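Filed under: Visits and days out

We drove over to Tirstead in July for the open house at Volham, the shop and workroom that sells everything to do with putting things away. The leaflet said doors at 10, and by quarter past the car park behind the building was full, so we left the car by the church and walked back.

Entry was free. You got a paper map at the door and a sticker, and after that you were left to find your own way. The ground floor is the shop as it always is, with shelf liners, hooks, tins and drawer dividers. The stock list pinned up by the till gave the number of lines carried as 2,256, and I can believe it. We spent longer than we meant to among the jar lids.

Upstairs is the part that is normally closed. The long room at the front has been done out as a small flat, with a kitchen corner, a hall cupboard and a bedroom, and this is where the tidying sessions are held. Loïc Delaunay ran the one we sat in on. He has been teaching folding and packing at Volham for a few years and he talks quickly, so take a notebook.

The kitchen half hour covered tea towels and pan lids. I knew most of it already. The bedroom part was better. The bed is used as the work surface – you put the box on it at a height that saves your back, and sort small soft things into it. Loïc's rule is that fabric gets rolled and stood on end, so that you look down on the rolls and can take one out without pulling up the rest. Small items like hair scrunchies go in as well, and he puts them along the side where they can be found again.

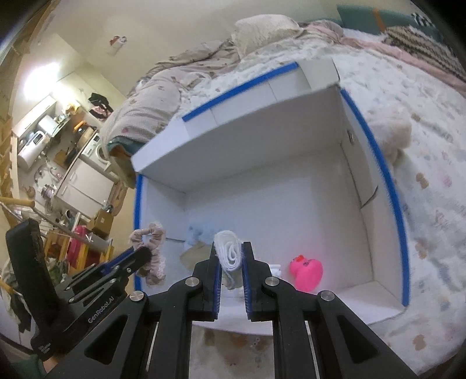
A roll of white fabric and a pink scrunchie at the big white box, bedroom session.

He was firm about the size of the box. Most people pick one that is too deep, he said, and then stack things in layers and forget the bottom one. If the box is deep, the rolls should be made taller to suit. He also said to leave the flaps open until you have finished, which sounds obvious, but I have shut a box too early plenty of times.

The session lasted 60 minutes and there was time for questions. A woman near the front asked about wool jumpers. The answer was to fold them flat and keep them out of the box altogether.

Afterwards we had tea in the yard, where Nernholm had a stall selling cotton bags and Fu was doing dumplings at a fair price. The queue for dumplings was long and slow. Some 300 people had been through by two o'clock, according to the man on the door.

I came home with two drawer dividers and a roll of shelf liner. The stairs are steep and there is no lift, so anyone who can't manage them will only see the shop. The toilets are on the ground floor at the back, past the paint.

Contact | Copyright and terms | Back to top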